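Water Task Stations: Frequently Asked Questions

Who must follow these rules?
Every operator and visitor at a station where robot arms work with open water. The rules apply at both Usia and Gitmont and are maintained by Hemant Khurana. Local exceptions require his written approval.

How much water may a tray hold?
Fill to no more than 30 mm. Use clean tap water, without soap or dye, and change it at least every 12 hours of station time.

Which objects may be placed in the water?
Small plastic toys from the approved list, with no batteries or metal parts. Nets and cups must be plastic as well.

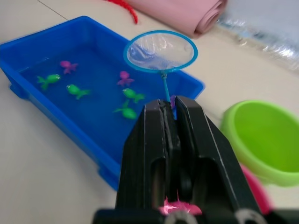

Objects that have taken on water inside must be drained before they are returned to storage. Cracked items are to be discarded and recorded in the station log.

Where should cables run?
Cables should leave the arm away from the tray and must not rest in standing water. Connectors are to be kept off the work surface. Operators should check the full reach of each arm before starting, as a loop that is clear at rest may not be clear during motion.

May two arms work over the same tray?
Yes, at reduced speed. The limit is 51 mm per second whenever either gripper is inside the rim.

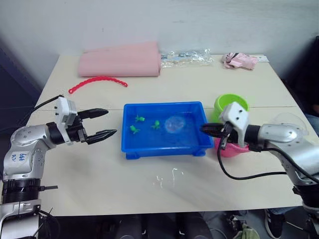

The limit also applies to manual guidance. Requests for a higher speed should be sent to Matúš Charvát before the session is scheduled.

What should be done after a spill?
Stop both arms, switch off power at the station, and dry the surface with a cloth. Small drips outside the tray may be wiped up between runs with the arms paused. Any water on a joint or housing must be reported on Form 121.

Who may remain near the station during a run?
The operator and one observer. Both must wear closed shoes and stay outside the reach of the arms.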